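Chapter 4
Tokens, Wallets and Who Holds the Keys

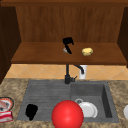 Fig. 4.1 Rendered kitchen with an open wooden cabinet, sink unit and red sphere.

Chapter 3 left us with the ledger. Blocks, order of entries, why old ones are hard to change. Now the part most students come for: owning something on it.

Start with the word "wallet." Bad word, but we're stuck with it. A wallet holds no coins. It holds keys. The coins are lines in the ledger, and the private key is what lets you move them. Lose the key and the line stays there, with your balance on it, out of reach. Keep that in mind all chapter.

Two broad types:

Custodial. A company keeps the key for you. You log in with a password, and if you forget it you call someone. Handy. But you are trusting the company to stay solvent and to keep its own house in order.

Self-custody. You keep the key, usually backed up as a list of words on paper. No help desk. More on backups in section 4.3.

Case for this chapter: Dutidari, a small payments token. Shahla Rashti buys 3,000 units through an exchange called Bristine in August. She leaves them there. Thirteen days later Bristine pauses withdrawals. Her screen still shows 3,000. Can she spend them? No. Does the ledger list her as the owner? Also no — it lists an address that Bristine controls, pooled with other customers' units. We come back to Rashti in 4.2 and again in the problem set, so read this paragraph twice.

Compare her neighbor Rai, who moved 130 units to a self-custody wallet the same morning. Rai paid a network fee and had to write down the backup words. The pause at Bristine did not touch those units. A house fire might of.

Neither choice is free of risk. The risks are just different, and pricing them is most of what section 4.4 is about.

Terms to know before you go on: private key, public address, seed phrase, custodian, pooled account, network fee. Definitions are in teh margin of each section where the term first comes up.

Skip 4.5 (the Zaltcombe bridge) if your course doesn't cover cross-chain transfers. It's long.

4.1 What a key does

A private key is a very large number. That's all.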